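Giving up the second car

We sold the second car in September and I said I'd write something once we had gone a full winter without it. The winter is over, so I'm writing it.

The money part is simple. Insurance, tires and parking came to 1342 a year, and that was before gas. I now take the 31 bus to work. It takes 23 minutes on a good morning and a lot longer when the bridge is backed up.
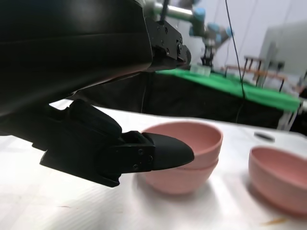
Biljana Petkov wrote under my last post that the bus is fine until a kid gets sick at school, and then you'd pay double for a car in the driveway. She had tried it for a year and went back.

She has a point. It happened to us 2 times. Once I took a cab, and once Nermina left work early and drove over. Both days were annoying — neither cost anything close to a month of parking.

Groceries were harder. I used to stop at Rerko on the way home and buy whatever I felt like. Now we do one big shop on the weekend and I carry the small stuff in a backpack.

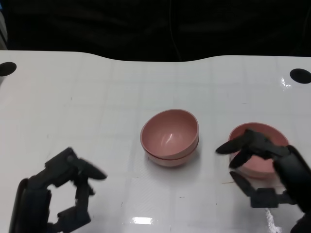
Milk is the thing we run out of most, so I started buying it near the bus stop, where it costs more. I also bought better boots and a proper raincoat. If I had done that in the fall I would have complained less in January.

We're keeping it to one car for another year. The driveway has a bike rack in it now.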